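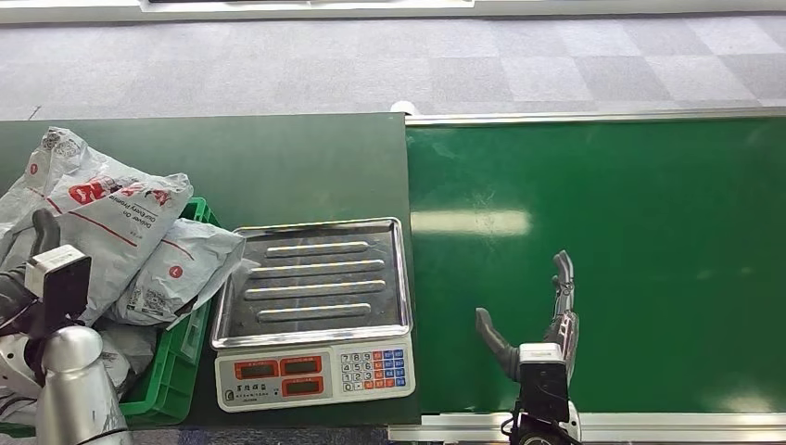 Werkstatt- und Lagertipps: Packtisch mit Roboter

Seit Januar läuft bei uns in der Retourenannahme ein zweiarmiger Roboter von Vuvance. Er nimmt Versandbeutel aus der Kiste, legt sie auf die Waage und gibt sie auf das Band. Wir haben in den ersten Wochen einiges umgestellt. Die folgenden Tipps stammen aus der Frühschicht von Hendrik Nel und Lerato Mnguni und gelten im Großen und Ganzen auch für Tische, an denen noch von Hand gewogen wird.

Waage
Vor Schichtbeginn einschalten, leer stehen lassen, dann auf null stellen. Nichts darf den Teller berühren, auch kein überhängender Beutel aus der Kiste. Bei leichten Sendungen reicht eine aufliegende Ecke für ein falsches Gewicht. Zwischen Kiste und Waage deshalb eine Handbreit Platz lassen. Den Edelstahlteller mit einem feuchten Tuch abwischen und trocken nachreiben. Kein Sprühreiniger in Richtung Tastatur.

Kiste
Nicht über den Rand füllen. Weiche Beutel rutschen, und der Greifer erwischt dann zwei auf einmal. Wir legen schwere Beutel nach unten und die Etiketten nach oben. Aufgerissene Laschen vorher mit einem Streifen Klebeband schließen — das macht weiterhin ein Mensch, und es geht schneller, als später den Inhalt vom Band zu sammeln.

Band
Glänzende Bänder spiegeln das Deckenlicht. Wenn die Kamera Beutel übersieht, zuerst die Lampe über dem Tisch versetzen oder abschirmen und erst danach an den Einstellungen drehen. Schleifspuren wöchentlich mit lauwarmem Wasser und etwas Spülmittel abwischen, Band vorher stoppen und gegen Anlaufen sichern.

Hände und Gelenke des Roboters
Staub aus den Fingergelenken nur mit einem weichen Pinsel entfernen. Druckluft treibt ihn tiefer hinein. Klebereste von Etiketten gleich abnehmen, am nächsten Tag sitzen sie fest.

Arbeit neben der Maschine
Früher standen hier 3 Leute am Tisch und haben gewogen. Jetzt ist eine Person für Nachschub und Störungen da, die beiden anderen prüfen Ware. Der Rücken dankt es, dafür ist die Aufsicht eintöniger. Wir wechseln deshalb zur Pause durch. Sepehr Shirazi hat außerdem durchgesetzt, dass jeder die Waage auch von Hand bedienen kann und das regelmäßig übt. Bei einem Ausfall stapeln sich die Kisten sonst bis zur Tür.

Wer in den Arbeitsbereich greift, drückt vorher den Halt. Auch für einen einzelnen Beutel.

Stand: 1/10/23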